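Landell Kitchenware Notes
Gallery: Plates and the wire rack

Home / Notes / Tableware / Racks and plates

Text and selection: Teodora Babić

This gallery covers round plates and a small wire dish rack on a light work surface. It belongs with the notes on storing flatware and plates and uses the same terms. A rim line is a colored band at the outer edge of a plate. An inner ring is a second band set in from the rim. A bottom rail is the wire that the uprights or bars of a rack meet at their lower end.

Plates can be stored flat or on edge. Flat storage takes more counter area and keeps the printed face in view. Edge storage takes less counter area, but the rack has to match the plate in two respects: the gap between bars must accept the rim, and the bars must be high enough that the plate rests against them above its midpoint. A plate that rests below its midpoint will roll when the next one is loaded.

Wire thickness matters less than people expect. A thin wire rack carries a few dinner plates without trouble if the outer wire is one closed loop. Racks with an open loop spread at the ends over time, and the bars go out of parallel.

Set: 3 pictures

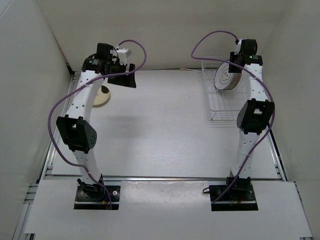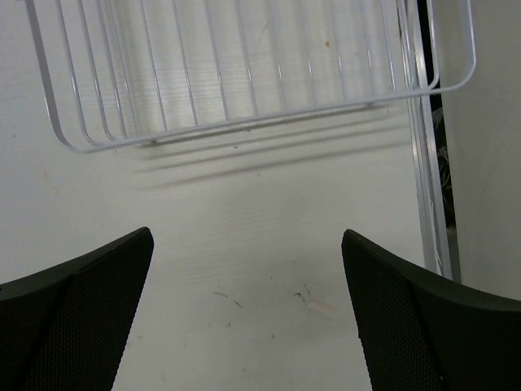
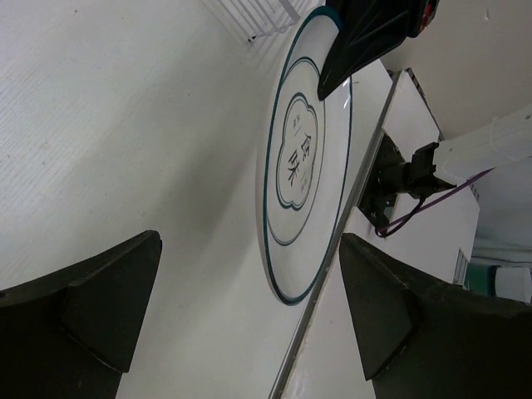 Last picture: round white plate, teal rim line and thin inner ring, scalloped emblem with Chinese characters set vertically.

Notes on the set

Decoration. Line decoration is the easiest kind to match when a set has to be filled in later. Check the line color in daylight, then the distance from the rim to the inner ring. Two plates with the same color and a different ring distance will look wrong in a stack even if the diameters agree. Center prints are harder to match. Compare the outline first and the lettering second.

Loading. Load from the back of the rack forward, face of the plate toward the back. Use every second gap for plates with a raised rim. Keep one gap free at each end so the outer plates can be gripped by the edge.

Surface. Wire feet mark a painted or coated top sooner than they mark stone. Lift the rack to move it. Old scuffs on a pale top can be reduced with a damp cloth and a little baking soda, tested first in a corner.

Coating. White-coated wire should be checked at the welds twice a year. Chips there let water in under the coating, and the brown spots that follow will transfer to unglazed foot rings.

Terms on this page follow the Spahić glossary, 2000 printing, except "bottom rail," which the glossary lists under "base wire."

Related galleries
Kokthorpe: bowls, nested and single
Wulanley: trays and drainers
Rim lines and bands, comparison sheet

Corrections to captions go to the notes desk at Landell. Please give the gallery title and the position of the picture in the set.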